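Stosdale Paper Folding Archive: Data Card

Overview

The Stosdale Paper Folding Archive is a collection of crease patterns and written folding instructions for traditional and modern paper models. It was prepared by the Prevham Craft Library for use in teaching, cataloging and the study of how folding instructions are written. The present release contains 783 models, each stored as one crease pattern file and one plain text instruction file.

Contents

Models are grouped by base: bird, frog and waterbomb. Models that do not begin from one of these 3 bases are held in a separate folder named "other" and have not been checked to the same standard. Modular designs made from more than one sheet are excluded, with the exception of 82 box forms carried over from the earlier Voicu list.

Each record gives the model name, the base, the sheet proportions, the number of steps and the initials of the transcriber. Sheet size is given in millimeters. Paper weight is recorded only where the original source stated it.

Preparation

Instructions were transcribed by Menaka Samarakoon and Karthik Pathirana from printed leaflets in the library's holdings. Step wording was made uniform, so that "valley fold" and "mountain fold" replace older terms. The original wording is kept in the field "source_text". A sample of 100 records was folded from the transcribed text alone by Dirk Grube, and corrections were entered before release.

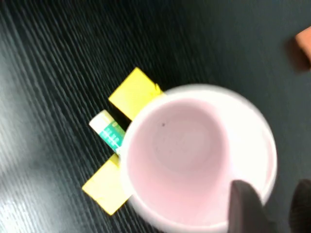
White mug with a pink interior on a dark tabletop.

Known Limitations

Reverse folds are described unevenly in the frog base group. Curved folds cannot be expressed in the current crease pattern format and are marked "approximate". Model names follow the leaflets and may differ from those in common use.

Terms of Use

The archive may be copied for teaching and private study. Designs with a named living designer are listed in RIGHTS.txt and may not be reprinted without permission. Corrections should be sent to Tahsin Cassim with the record number in the subject line.

Last revised 9 June 2026.

Contact | © Prevham Craft Library | Back to top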